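The gripper that lost on paper

Telma Lagos keeps a spreadsheet of grudges. She calls it the evaluation log, and it is where every gripper that has passed through the bench group at Trenby gets a row, a score and a remark. The remarks are the part people read. One reads "closes like a screen door." Another says only "why."

She has been comparing grippers since June, together with Hipólito Ocampo, who writes the controllers and so has to live with whatever she picks. I talked with both of them over a long afternoon that began with coffee and ended with an argument over finger pads.

The finalists were the Punel, a two-finger parallel model with a reputation for patience, and the Hosgate, which is quicker and costs more. "The Hosgate has a beautiful data sheet," Lagos said. "I would frame it. I have met people with worse résumés who turned out to be better coworkers."

Ocampo objected to this before she had finished. He likes the Hosgate. He likes it because it answers when spoken to. "You send a position, you get a position," he said. "With the Punel you send a position and it thinks about your childhood first."

The delay he means is 23 milliseconds, as he measured it. Lagos wonders aloud what he plans to do with the time he saves.

Most of the early rounds were run in simulation, a decision that took them longer to agree on than I would have guessed. Lagos came up through hardware and regards a simulated tabletop about the way a plumber regards a drawing of a sink. Ocampo pointed out that the drawing never floods. They settled on 1,000 simulated grasps per gripper, with a smaller set on the real bench for whatever survived.

"I wanted household stuff on the table," Lagos said. "Everybody tests on cubes. A cube is a gripper's best friend. Give me something with a stem and a handle and a wide top, and then we'll see who has opinions about approach angle."

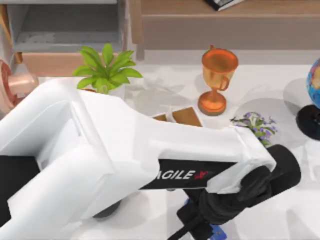

Ocampo's complaint about clutter is that it makes his planner look timid. A potted plant is a nightmare for him. The leaves take up a great deal of air, and the collision model treats every inch of it as if it were poured concrete. "So the arm goes the long way around," he said. "Very polite, very slow. Telma watches this and says the gripper is bad."

"I said the gripper was wide," Lagos said.

"You wrote 'bad.'"

She checked the log. She had written "bad."

Width became the quarrel of the summer. The Hosgate's housing is bulkier near the wrist, and in tight spaces the planner kept throwing out grasps that the fingers themselves could have managed. The Punel is slimmer and got in more often. Then, having gotten in, it took its time. On the crowded layouts the Punel held on to its object in 69 percent of trials, and Ocampo would like it known that the Hosgate did better on every layout where it had elbow room.

"Which is a wonderful feature," Lagos said, "for a customer who owns nothing."

They tried a third option for a while, a Benítez with soft fingers, and neither of them wants to discuss it much. It did well on anything round. It also had a habit in simulation of sinking its fingertips into objects and then flinging them off the table at great speed, a matter of contact settings that Ocampo spent 3 days on. Lagos came to enjoy it. Her remark for that row is "ambitious."

I asked whether the simulated results had matched the real bench. There was a pause, and each of them waited for the other to take it.

"The order matched," Ocampo said.

"The numbers didn't," Lagos said. Friction was the trouble. The pads they got from the supplier were slicker than the ones in the model, and the first real session was mostly a study of things falling. She has since asked for a coarser pad, and he has since lowered the friction value, and each considers the other's fix a workaround.

The recommendation that went upstairs was for the Punel, with a note from Ocampo attached. The note is longer than the recommendation. It asks for a firmware update, a second look at the Hosgate if the housing is ever trimmed, and one test layout with no plant.

Lagos has approved the first two.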